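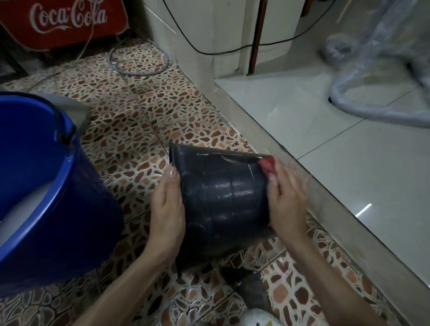
I had promised Marta Chornovol for the better part of a year that I would come out and see what they were up to at Titby, and in February I finally ran out of excuses. I took the early train, got off one stop too soon (my own fault, I was reading), and walked the rest of the way along the canal, so by the time I found the door I was cold through and very glad of the tea that Gergely Gál put in my hand before he had even told me his name.

Titby teaches robots household chores. Their approach is to have people do the chore first, many times over, with a camera up at head height, and then to have an operator steer a two-armed robot called Callis through the same job by remote control. Both kinds of recording go into the training. Marta runs the first half and Benedek Bárány the second, and they tease each other all day long over whose half matters more.

We began with Marta's. The chore when I visited was washing flower pots, and she sat me down at a screen to watch the recordings. I thought I would last five minutes and I stayed for most of an hour! The one I liked best has a dark gray plastic pot turned on its side over a pebbly tiled floor, a big blue bucket of cloudy water next to it, and a little red-pink sponge tucked under the fingers of the right hand. The left hand holds the open end. Marta had me look at how the fingers curl around the side, and at how the right hand is spread wide across the pot so that it can steady and scrub together. I have washed pots every spring of my adult life and had never given my own hands a thought.

She likes recordings from ordinary places, with puddles on the tiles and a Coca-Cola cooler against the wall behind. A robot that has only ever seen a clean white table, she told me, gets lost the moment it meets somebody's back step.

After lunch (a very good bean soup, and I had seconds) we crossed the yard to Benedek's room. Callis stands at a low sink there, and the operator sits a few steps away with a pair of handles and a foot pedal. Bradley Ashworth was on shift. He has been steering it for 10 months and makes it look like knitting. He picked up a pot, tipped it, brought the sponge over and went around the rim in one slow sweep, which took him over 3 minutes. A wet pot is slippery, and the grippers can't feel it going the way fingers can, so he watches the screen for the first sign of a slide.

Then they let me try. I dropped the pot, picked it up, squeezed the sponge so hard that it shot into the sink, and dropped the pot again. Bradley was very kind and said his first week had been wetter. On my third go I managed a smear of a wash along one side, and I was as proud as a child with a swimming badge — I asked whether they would keep the recording, and Benedek said they would, in the folder for mistakes.

The 2:13 train back was late, and I didn't mind a bit. Marta says they are moving on to watering cans in the spring, and I have already asked if I can come.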